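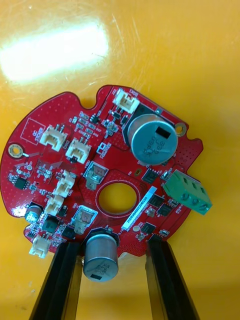

My granddaughter asked me if a robot can tidy her bedroom yet, Mrs Wandia wrote to us, and I did not know what I should tell her.

By Ekkachai Luangrath
March

It is a good question, and the short answer is: not a whole bedroom. A robot can do some small pieces of tidying, if a person prepares everything first.

Think about how you pick up a sock. You see it, even when it is half under the bed. You know it is soft. Your fingers close on it and you do not think about them at all. A robot must learn each of these steps. A hard thing, such as a circuit board, keeps its shape when two robot fingers hold its edge. A sock has a new shape each time you drop it.

Hard things have their own problem. If the fingers press too much, small parts can break. If they press too little, the thing falls. You learned this when you were a baby, by dropping your spoon many times.

Now think about work in a factory or a repair shop. A common job there is sorting and packing: take the right part, put it in the right place, do it again. It sounds easy and a little boring. But look at what is lying in the trays. 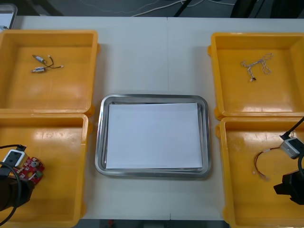

Two robot arms at a table with yellow trays. Motors, wires and a red circuit board are in the trays, and paper is in the metal one.

Wires are very difficult for robots. They bend, they make loops, and they catch on each other. When you pull one end, the other end goes somewhere you did not expect. Even a grown-up becomes angry with a bag of old chargers.

How does a robot learn such a job? One way is that a person guides the arms and shows the movement again and again. For one simple packing job, a teacher may show it 400 times. After this the robot can try alone. If you then move the tray to another place, it may become confused, and the teacher must show more.

So for now, your bedroom is your work. You can try to be a robot at home: put on thick gloves, use only a thumb and one finger of each hand, and wind up a phone cable. Ask a friend to measure your time.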